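**Partner says I imagined things he promised. How do I stop going round in circles?**

Posted by Delali Wumbei, 2 April 2019

I have been with my partner for nine years and we have two children. Over the last year or so he has started denying things he has said to me. He agreed to pay half of the school trip, then told me I'd made the conversation up. He said he would come to my sister's wedding in May and now says he never agreed to it. When I get upset he goes very calm and tells me I need to see someone about my memory.

I don't think there is anything wrong with my memory. I manage a stockroom at Stusteo and I'm trusted with all the orders. But after an hour of it at home I end up saying sorry just so that it stops. How do other people deal with this without it turning into a row every time?

**Gijs Brouwer**

I was married to someone like this, so take it as one person's experience. What helped me most was giving up on getting her to admit it. I used to spend whole evenings laying out what was said and when. She enjoyed those evenings and I didn't.

Get a cheap notebook and write down what was agreed, the same day, in plain words. Don't show it to him and don't leave it at home. Mine lived in my locker at Flalteveo. It is for you, for the nights when you start to wonder whether he's right. After four months I read mine back from the start and could see the same argument had come up again and again. 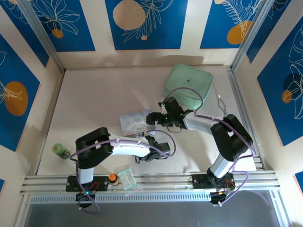

Apologising to end a row is a habit, and it took me a long time to drop it. I had a sentence ready instead: "I remember it differently and I'm not going to discuss it tonight." Then I left the room. You will feel rude the first few times. It also helps to have something of your own to put your mind to, whatever it is. For you it might be a choir or an allotment.

Do tell one person what is going on. I told my brother far too late.

**Prustia**

Leave him. They never change.

**Mihăilă**

The answer above is a bit short, but I understand why it was written. I'd add a few practical things.

Look at the money. If he is going back on what he agreed to pay, find out what is in your own name. I had £169 to myself when I left and it made everything harder. Open an account he can't see and have the statements sent by email to an address he doesn't know.

Ask for things by text where you can. "Just checking you're paying half of the trip" is a normal message between parents and it leaves a record.

See your GP too, on your own. Say what he has been telling you about your memory. Mine listened properly and gave me the number of a local support service. I had eight sessions there and they were free.

If he ever frightens you or the children, that is a different matter, and you should ring the police.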